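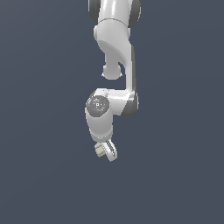
Denton Creek Park Improvements: Frequently Asked Questions

Last updated March 21, 2015

General

What is being built?
The project rebuilds the north half of the park, from the Skernetti Street entrance to the footbridge. Work includes a new playground, a paved loop trail, a replacement restroom building, two rebuilt ball fields and a storm drain along the west side. The south half of the park, including the dog run and the community garden, is outside the project limits.

Is this the same as the Kemumstead Greenway?
No. The greenway is a separate project with its own budget and schedule. The new loop trail will end at the property line where the greenway is planned to connect. A temporary gravel turnaround will be placed there until the greenway segment is built.

Who designed the project?
The drawings were prepared by Kļaviņa Landscape under a contract with the parks department. Structural and drainage sheets were prepared by city engineering staff. The full plan set can be viewed at the department's front counter during office hours. Large-format copies are charged at the standard copy rate.

Funding

How is the work paid for?
Construction is paid for from the parks capital fund. The storm drain is paid for from the stormwater utility fund. No money from the recreation program budget is used.

Will my property taxes go up?
The project does not include a new tax or a change to an existing rate. Both funds had enough money on hand to cover the contract when it was awarded.

Is there a special assessment on nearby lots?
No. An assessment was studied for the sidewalk on Skernetti Street and was dropped. The sidewalk is now included in the base contract.

What happens if the bids or change orders exceed the budget?
The contract lists the small picnic shelter and the second drinking fountain as alternates. These items can be removed without redesign. Change orders above the contingency must go to the city council for a vote.

Schedule and closures

When does construction start?
Fencing and tree protection go up first. Earthwork starts in June, after the spring ball season ends. The order of work after that is set by the contractor, subject to the limits in the next two answers.

What hours can crews work?
Crews may work from 7 a.m. to 6 p.m. on weekdays. Saturday hours – sorry for any confusion with the earlier notice – require written approval from the department and may not begin before 9 a.m. Pavement sawing is not allowed before 9 a.m. on any day.

Will the whole park close?
No. The south half stays open for the length of the project. The Skernetti Street entrance and the north parking lot will be fenced. Use the lower lot, which is reached from the creek side.

Can I still cross the footbridge?
Yes, except during the pouring of the north approach slab. Notice of that closure will be posted at both ends of the bridge. The detour uses the sidewalk on the road bridge and adds 600 feet to the trip.

Where will league games be played?
Adult softball moves to the school fields. Youth leagues have been sent field assignments directly. Permits already issued for the north fields are void from the start of fencing, and the fees will be refunded to the original form of payment. No request is needed.

Trees and drainage

How many trees will be removed?
Nine trees will be removed. Four are in the path of the storm drain and five were rated as poor in the tree survey. Replacement trees are shown on the planting sheets. They will be planted in the fall, after the irrigation line has been tested.

Can residents take the wood?
No. Removed trees become the property of the contractor under the contract terms. Part of the chipped material will be used as mulch inside the project limits.

Why is a new storm drain needed?
The existing pipe is undersized and has separated at several joints. Water ponds on the west ball field after moderate rain. The new line is 697 feet long and discharges to the creek through a rock apron.

Will the project change the flood map?
No. All fill placed in the mapped floodplain is balanced by an equal volume of cut. The calculation is in the drainage report, appendix C.

Playground, trail and restrooms

What age groups is the playground designed for?
There are two areas, one for ages 2 to 5 and one for ages 5 to 12. They are separated by a low fence with a self-closing gate. Both have a poured rubber surface.

Will the old play equipment be reused?
The two spring riders and the tire swing frame did not pass inspection and will be scrapped. The benches will be stored and reinstalled.

How long is the loop trail?
The loop is 4000 feet, measured on the centerline. It is 10 feet wide, asphalt, with a mowed shoulder on each side. The steepest grade is 4.5 percent – on the short section behind the ball fields.

Will the trail be lighted?
Conduit will be installed during this project. Poles and fixtures are not funded. The park closes at dusk and that rule is not changing.

Will the restrooms be open all year?
The new building is insulated and heated, so it can remain open in winter. Portable units will be placed at the lower lot until the building is accepted.

Comments and contact

Can the design still be changed?
The comment period on the design has closed. Comments on traffic control, noise and access are accepted at any time during construction.

How do I report a problem at the site?
For an immediate hazard such as an open gate or a broken water line, call the number posted on the fence. For other matters, use the online request form and select "Parks – Construction" from the list. Include the nearest street or entrance.

How do I file a damage claim?
Claims go to the city clerk, on the clerk's form. The department cannot accept claims or give an opinion on them.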